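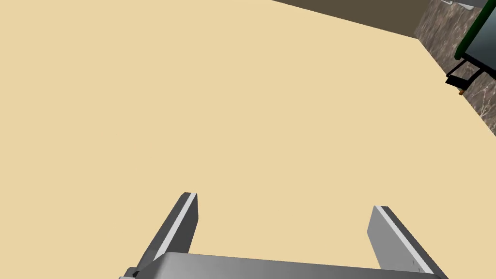
シミュレーション画面における平行グリッパーの手先視点。2本の指は開いた状態で、把持物はない。

シミュレーター「Skuvo」を試す 手先視点で把持動作を詰める

Prirnicoが提供する「Skuvo」は、平行グリッパーを備えたアームの動作検証に用途を絞ったシミュレーション環境である。6月の更新で手先視点の描画系が刷新され、評価ライセンスの範囲でも全機能が使えるようになった。本稿では編集部の検証機に導入し、把持動作の設計からログの書き出しまでを一通り行った。

構成は、物理演算と描画を受け持つ本体、室内環境を収めたシーン集「Pastora」、制御側と接続する通信モジュールの三つからなる。Pastoraは別売だが、評価ライセンスには八つのシーンが付属する。台所、作業台、倉庫棚など室内作業を前提としたものが中心で、天板の高さと摩擦係数、照明の強度は設定ファイルから変更できる。

導入は容易な部類に入る。インストーラーが依存ライブラリを確認し、不足分を一覧で示す。ただし描画ドライバーの版が古い場合の警告は英語のみで、対処方法は付属文書の末尾に置かれている。初回起動時にはシーンの変換処理が走り、検証機では3分を要した。二回目以降の起動では変換済みのデータが読み込まれる。

手先視点は、グリッパーの掌部に固定した仮想カメラの出力である。左右の指が視野の下側に入り、指先の向こうに作業面が広がる。開口幅と接近方向を同じ画面で確認できるため、俯瞰視点と切り替えながら姿勢を直す手間は減る。一方、質感の表現は簡素で、無地の面では影も薄い。単色の天板に向けて手先を下ろす場合、画像だけで残り距離を読むのは難しく、深度出力の併用が前提となる。深度は画像と同じ時刻印で記録され、後処理での位置合わせは不要だった。

接触計算の挙動は安定している。立方体と円筒を対象に、把持、持ち上げ、載置を連続で2,000回試行したところ、物体が指をすり抜ける現象は発生しなかった。薄板では結果が異なり、指先が天板に触れた状態で閉じると細かな振動が残る。演算の刻み幅を半分にすると収まるが、処理時間はほぼ倍になる。薄物を扱う工程の検証では、刻み幅を先に決めてから試行数を見積もるとよい。

制御側との接続には、Pylypenko社製コントローラー向けのプラグインを用いた。関節角の指令とグリッパーの開閉指令はそのまま通り、実機用のプログラムに加えた変更は接続先の指定だけである。力制御の指令には未対応の項目が残り、該当する命令は無視されたうえでログに記録される。エラーで停止しないため、移植の初期段階ではログの確認を手順に組み込んでおきたい。

不満はシーン編集に集中する。扉や引き出しなど可動部の追加は設定ファイルの直接編集となり、軸の向きを誤っても読み込み時には検出されない。編集画面は配置の移動と回転に対応するのみで、寸法の数値入力も受け付けない。自社の設備を再現する用途では、外部のモデリングツールとの往復が避けられない。

ライセンスは年間契約で、同時に起動できる数に応じて料金が決まる。Pastoraの追加シーンは個別に購入できる。評価ライセンスの期間中に作成した設定ファイルとログは、契約後もそのまま引き継がれる。

平行グリッパーを使う工程で、実機に載せる前の動作確認を自動化したい部署には検討の余地がある。吸着ハンドや多指ハンドは現行版の対象外で、対応時期は公表されていない。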